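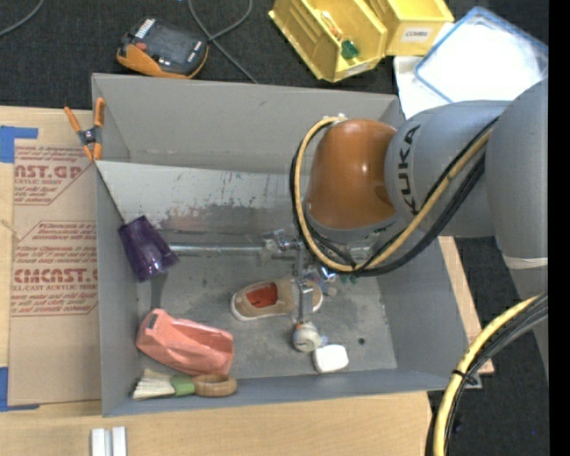

*Open-top gray bin on a wooden tabletop.*

## Setting a reorder point for bin stock

These steps apply to small parts held in open bins and tracked in Woltex. You need the item's usage history and the supplier's lead time.

1. Export twelve months of issues for the item. Leave out returns and scrap.
2. Divide total issues by the number of working weeks. A Grallport M6 spacer with 3,060 issued over 45 weeks gives 68 per week.
3. Multiply by the lead time in weeks. At 3 weeks, that is 204.
4. Add safety stock. Use 47 for this item - the largest weekly overshoot in the export.
5. Enter the sum, 251, in the **Reorder at** field and save.

Check the bin's capacity before setting the order quantity. If it holds 4,000 spacers, the order quantity plus the reorder point must stay under that figure.

Sarside imports overwrite **Reorder at** unless the field is locked. Lock it on the item card, then run the import again and confirm the value is unchanged.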